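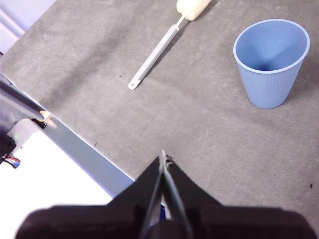 Naciri recrute deux opérateurs d'essais pour son banc de lavage manuel de vaisselle réutilisable, site de Korkavmont. Les séries portent sur des gobelets en plastique bleu clair à paroi nervurée, nettoyés avec une brosse à long manche et tête en éponge. Prise de poste en avril, contrat de six mois.

Missions :
– exécuter les cycles de lavage selon le protocole Lellby (300 cycles par lot) ;
– relever l'état des nervures, du bord et du fond ;
– remplacer les éponges tous les 1 000 passages et consigner l'usure ;
– saisir les résultats dans le registre d'essais.
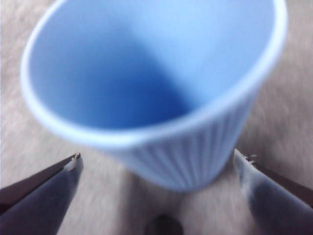
Gobelet bleu vu par l'ouverture, intérieur lisse, paroi extérieure nervurée.

Profil : niveau bac, première expérience en laboratoire ou en contrôle qualité. Une bonne acuité visuelle de près est nécessaire – les défauts recherchés sont inférieurs au millimètre. La connaissance des plans d'échantillonnage est appréciée. Poste debout, port de gants.

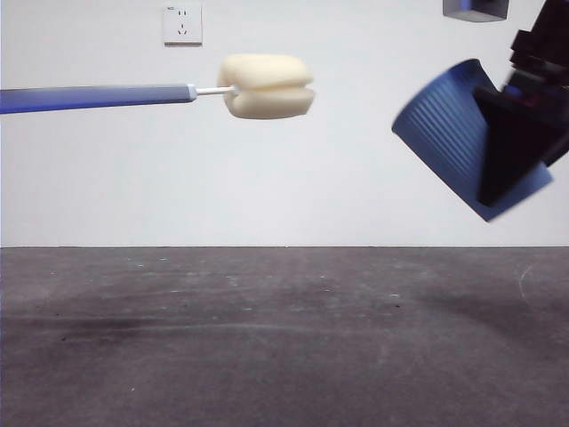

Brosse à tête en éponge et gobelet nervuré.

Rémunération : 2 000 euros brut par mois, horaires fixes, restauration sur place. Formation interne de deux jours assurée par Lovisa Kristiansen.

Candidature (CV et disponibilités) à l'attention de Consuelo Echeverri, service Essais, Naciri, Korkavmont. Annonce publiée le 29 décembre 2025.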